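## 4. A mesa como fim de linha: o organizador e os seus arredores

A literatura sobre arrumação doméstica tem uma predileção compreensível pelo armário. O armário fecha, tem prateleiras que se numeram e presta-se a tabelas. A mesa de trabalho recebe menos atenção, talvez por ser o sítio onde as categorias dos investigadores vão morrer. Nesta secção ocupamo-nos dela, e em particular de um objeto que quase todos os participantes possuem e que poucos sabem nomear: o porta-revistas com tabuleiro à frente, vendido como organizador de secretária e usado como tudo o resto.

### 4.1 O organizador misto

Chamamos *organizador misto* a qualquer peça que combine divisórias verticais altas, pensadas para papel, com uma zona baixa compartimentada, pensada para objetos pequenos. A designação é nossa; os catálogos preferem termos mais otimistas. A peça propõe ao utilizador uma divisão clara do mundo: o que é plano fica de pé atrás, o que é miúdo fica deitado à frente. Dos 27 participantes entrevistados na primeira fase, quatro mantinham essa divisão passado um mês. Um deles pediu-nos que registássemos que vivia sozinho.

O desvio mais frequente consiste na colonização das divisórias por coisas que não são papel. Como as ranhuras são fundas e estreitas, aquilo que lá cai fica simultaneamente guardado e perdido, estado que Warraich, nas notas de campo que acompanharam esta recolha, classificou como «arquivo involuntário». Mantivemos a expressão no livro de códigos (código 7), apesar das objeções de Sun, que preferia «buraco».

O tabuleiro frontal tem a patologia inversa. Tudo lá cabe, nada lá se perde de vista, e por isso enche. A Figura 1 mostra o organizador na configuração que adotámos como referência, com as divisórias perfuradas ao fundo e, à frente, uma caixinha branca com etiqueta, uma peça com aspeto de caneta e tampa verde, e miudezas de outras cores.

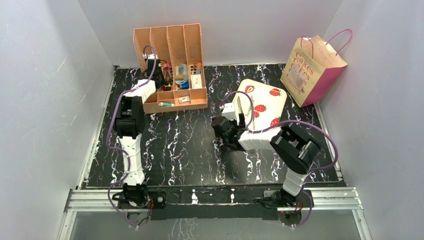 **Figura 1.** Organizador misto cor de pêssego, com quatro divisórias altas, sobre tampo preto de veios brancos. À frente, uma caixa branca estampada com morangos; no canto posterior direito, um saco de papel com pega de corda cor-de-rosa.

A escolha de um modelo de plástico decorreu do orçamento e de uma convicção metodológica que só formulámos mais tarde: um organizador bonito demais altera o comportamento. Na fase piloto, realizada em janeiro, usámos uma peça da linha Arero, em cerâmica vidrada, e os participantes recusaram-se a pôr lá dentro fosse o que fosse. Um deles pôs uma flor. Os dados do piloto não foram incluídos na análise, embora a flor tenha durado mais do que o esperado.

### 4.2 A questão da embalagem

As taxonomias correntes tratam a embalagem como resíduo: chega, abre-se, deita-se fora. Quem alguma vez entrou numa casa sabe que não é assim. A caixa decorada e o saco de papel com pega têm uma segunda vida, por vezes bastante mais longa do que a do conteúdo, e a sua posição na mesa obedece a regras que os donos aplicam com rigor e explicam com embaraço.

Distinguimos três estatutos. A embalagem *em trânsito* vai ser esvaziada e sabe-o. A embalagem *promovida* passou a guardar outra coisa, em geral sem cerimónia. A embalagem *em reserva* não guarda nada, mas «pode fazer falta». Este último grupo resistiu a todas as tentativas de quantificação: a mesma participante, interrogada duas vezes na mesma tarde sobre o mesmo saco, atribuiu-lhe estatutos diferentes e acusou-nos de o termos mudado de sítio.

O saco de pastelaria é o caso paradigmático. É demasiado rígido para se dobrar com gosto, demasiado decorado para o caixote e pequeno demais para as compras. Acaba encostado. A verticalidade do saco encostado ocupa uma área modesta do tampo e uma parcela desproporcionada da atenção de quem ali trabalha, sobretudo se a pega estiver levantada. No livro de códigos, um saco de pega levantada conta como objeto ativo; um saco dobrado, como papel. A fronteira entre os dois deu origem à nossa única discussão séria, resolvida por moeda ao ar.

Convém ainda separar a embalagem do *suporte*, termo que reservamos para tabuleiros, bandejas e afins. A distinção parece trivial até se encontrar uma bandeja e uma caixa com motivos semelhantes. Os codificadores tendem a agrupar pelo desenho e a esquecer a função, e atribuem ao morango um poder classificatório que a teoria não prevê. A concordância nesta categoria só melhorou quando Sun reescreveu a instrução, que passou a dizer: «Ignore a fruta.»

### 4.3 O tampo como variável

Tínhamos planeado tratar o tampo como fundo neutro. A experiência corrigiu-nos. Uma superfície clara e lisa denuncia cada clipe; uma superfície escura de veios brancos perdoa quase tudo, em especial fios, linhas e tiras de papel, que se confundem com o padrão. A consequência para a arrumação é direta: os participantes que trabalharam sobre tampo veado deram a tarefa por terminada mais cedo e mostraram-se mais satisfeitos com o resultado. Fomos incapazes de determinar se estavam enganados ou apenas mais felizes, e suspeitamos de que a diferença não compete a esta disciplina.

O padrão tem também efeitos sobre a orientação dos objetos. Numa superfície lisa, as pessoas alinham pelas arestas da mesa. Numa superfície veada, várias alinharam as caixas por um veio que lhes agradou, o que produz disposições em diagonal perfeitamente coerentes para o autor e irritantes para quem chega a seguir. O protocolo previa que a disposição «desalinhada» fosse penalizada com um ponto. Retirámos a penalização depois de uma participante nos ter mostrado, com o dedo e alguma impaciência, o veio que tinha seguido.

Quanto ao brilho, limitamo-nos a observar que um tampo lustroso é limpo com mais frequência e arrumado com menos. Quem passa o pano levanta as coisas, limpa por baixo e volta a pousá-las exatamente onde estavam. É um gesto de conservação no sentido museológico.

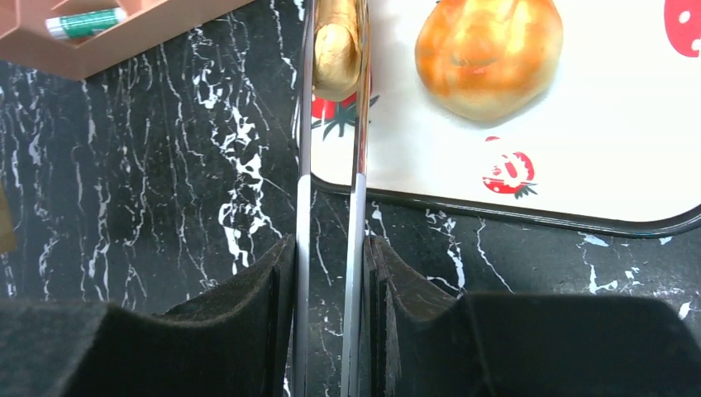

**Figura 2.** Tabuleiro branco de cantos arredondados com motivo de morangos, sobre o mesmo tampo de veios.

A hierarquia entre superfícies merece uma nota própria. Um objeto pousado sobre outro que está pousado na mesa goza de um estatuto superior ao dos vizinhos, e os participantes hesitam em devolvê-lo ao nível do tampo. Chamamos-lhe *efeito de bandeja*. Na loja de amostras da Kestard, onde decorreu parte da segunda fase, bastou introduzir uma bandeja vazia para que surgissem em cima dela as chaves, os óculos e, num caso, o formulário de consentimento. Retirada a bandeja, as mesmas coisas regressaram aos bolsos. O formulário não foi recuperado e o participante em causa figura nos dados como desistente, para surpresa sua.

O efeito parece depender mais do rebordo do que do material. Uma folha de cartolina recortada na mesma medida não produziu nada de semelhante; dobradas as margens para cima, produziu. Um rebordo, por baixo que seja, transforma uma área num lugar. Admitimos que a frase tem ambições que os dados não sustentam inteiramente e remetemos o leitor cético para o anexo C.

### 4.4 Sequência de arrumação

Pedimos aos participantes que arrumassem uma mesa-tipo composta por organizador, objetos pequenos e embalagens, sem lhes dizer o que entendíamos por arrumar. As instruções, na íntegra, eram: «Deixe a mesa como gostaria de a encontrar.» Um participante saiu da sala e voltou a entrar para verificar.

A sequência mais comum teve a seguinte forma:

1. Endireitar o organizador, esteja ou não torto.
2. Transferir para o tabuleiro frontal os objetos pequenos espalhados, começando pelos mais próximos da mão dominante.
3. Abrir uma caixa para ver se tem alguma coisa dentro e voltar a fechá-la.
4. Deslocar o saco, contemplar o resultado e devolvê-lo ao canto.
5. Reorganizar o tabuleiro frontal, já cheio, segundo um critério abandonado a meio.

O passo 3 não contribui para a arrumação em nenhum sentido mensurável. Ocorreu em quase todas as sessões, incluindo aquelas em que a caixa fora aberta pelo mesmo participante instantes antes. A proposta de Khattak, de que a caixa fechada funciona como pergunta, parece-nos sugestiva e impossível de testar.

O passo 5 levanta uma questão mais séria. Os critérios iniciados foram a cor, o tamanho e o uso, por esta ordem de frequência. O critério da cor seduz porque se vê; falha no momento em que aparece um objeto de corpo neutro e tampa colorida, que pertence a duas famílias e não é bem recebido em nenhuma. As canetas são notórias neste aspeto. A solução espontânea consistiu em dar-lhes um compartimento só para elas, o que reduz o conflito e o espaço na mesma proporção.

### 4.5 Limitações

O inventário completo compreende 3333 entradas e foi encerrado a 2024-11-19, data em que se esgotou o financiamento e a paciência do segundo codificador. A mesa-tipo é mais arrumada do que qualquer mesa verdadeira que tenhamos visitado, e não contém cabos de carregador, chávenas nem correspondência por abrir, três categorias que o comité de leitura nos pediu, com razão, que tratássemos noutro artigo. A escala Rerlow de desordem percebida foi aplicada em tradução nossa; o item «sinto que a mesa me observa» suscitou mais comentários do que respostas e foi excluído.

Fica também por estudar a gaveta. Vários participantes, terminada a tarefa, perguntaram onde ela estava. A mesa-tipo não a inclui, omissão que na altura nos pareceu um pormenor de construção e que, lidas as transcrições, explica boa parte do que as pessoas fizeram com o organizador.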